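Grisdale Quiet Pen review: six months with a rescue who hates doors
2023-11-13
Filed under: Dogs, Gear, Foster life

I have been fostering dogs long enough to own four kinds of crate, and I'd have told you last spring that I was done buying them. Then in May the rescue called me about Biscuit, a scruffy terrier mix who had been found shut in a storage unit, and who went completely to pieces the second anything closed behind him. Bathroom door, car door, baby gate, you name it. My trusty old Komis wire crate lasted one evening. He bent the latch side so badly I had to borrow pliers to get it flat again, and he cut his gum doing it (he's fine, the vet looked at it the next morning and sent us home with soft food).

So when the Grisdale Quiet Pen came up in our foster group chat for the third time in a week, I caved and ordered one.

What you get is a set of eight panels, each with a fabric cover that zips on over a frame, plus a floor mat and a roof piece you can leave off. You can set it up as a long rectangle, a square or a sort of lopsided hexagon, which is how mine has ended up living, wedged between the couch and the bookcase. I paid $446 with shipping. Yes, I know. I sat on that checkout page for two days. The Jalter pen that everybody buys is less than half that, and I've used a Jalter, and for a regular happy dog I'd send you straight to it.

The big difference is the entrance. There's no door as such! Two of the panels overlap, so the dog walks in around a bend, and you can widen or narrow the gap a notch at a time. For the first couple of weeks I left it as wide as it would go, and Biscuit treated the whole thing as a piece of furniture that happened to have chicken in it. Then I brought it in one notch. Then another, a few days later. I wrote it all down on the back of the vet's folder because my memory is terrible, and looking back at it now, it took 44 days to get to fully closed with him lying down inside. That might sound slow. With this dog I was thrilled. 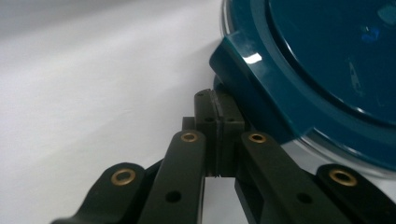
Kerubo Swai had the opposite experience and wrote to tell me so after my first post on the pen: her foster, a big hound girl, figured out the overlap on day one and simply shouldered her way through, closed or not, and she ended up sending it back. I believe it. The overlap is held by two clips at the top and two at the bottom, and a strong dog who leans will find out how much give there is. Biscuit weighs 20 pounds and isn't a leaner. If yours is built like a sofa, please think twice, or at least get the ground stakes and use it in the yard.

Setup took me one long podcast episode, alone, with some swearing. The instructions are all drawings and the drawings are tiny. The thing I wish they'd printed in big letters is that the panels have a top and a bottom, and if you get one upside down you won't notice until the last clip won't reach. I did this twice. Taking it down is much quicker, and it all goes flat into a carry bag, although the bag's strap is thin and digs into your shoulder if you're walking any distance. We took it to my sister's for a long weekend and I was very ready to put it down by the time I'd crossed her parking lot.

Cleaning! The covers zip off and go in the washer on cold, and they've come out fine every time, including after the Great Pumpkin Incident, which I won't describe. They take forever to dry. I hang them over the shower rod overnight and they're still damp along the seams at breakfast. Grisdale sells a spare set of covers and I think one should come in the box at this price. The mat is a wipe-down thing, a bit slippery for an old dog, so I throw a bath rug on top.

Is it quiet? Kind of. The name had me picturing something that muffled the outside world, and it doesn't. The mail carrier still gets the full Biscuit treatment. What it does do is not rattle, and if you've ever had a nervous dog in a wire crate you know how the rattle sets them off, and then they move, and then it rattles more. The fabric also cuts down what he can see, so people walking past the window don't bother him nearly as much when he's in there.

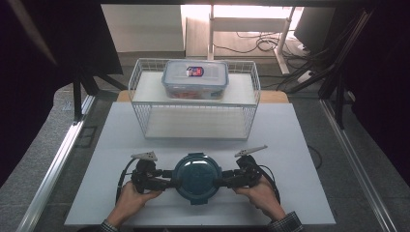
Container and basket on the tabletop.

Customer service, since a couple of you asked. One of my zippers came off its track in August. I emailed a photo, heard back in three days from a guy called Kibet Langat, and a replacement panel cover showed up the week after. No charge, no fuss, though they did want the order number and I had to dig for it. Keep your receipt email somewhere sensible.

A word on treats, because the pen by itself did nothing for him. I used freeze-dried liver from Kimaro, the little crumbly cubes, and just tossed one in whenever I walked by. No calling him over, no making a thing of it. Our trainer, Ngọc Khổng, was very firm with me about that. Her rule was that I never got to close the gap on a day when he'd walked out early the day before, and a few times that meant standing there itching to move the clip and leaving it alone.

Things I'd change: thicker strap, bigger drawings, a grippier mat, and clips that don't pinch your fingers in cold weather. I'd also love a half-height front panel, so he could see me on the couch when he's settled and I'm only watching TV.

Would I buy it again? For this dog, yes, and I'd moan about the price again too. For my last three fosters I wouldn't have needed it. If you're with a rescue, ask whether they can get one to pass around between homes, as ours is now trying to do. And Biscuit has a meet and greet on Saturday with a retired couple who have a fenced yard and, I'm told, very few doors. The pen's going with him if they say yes.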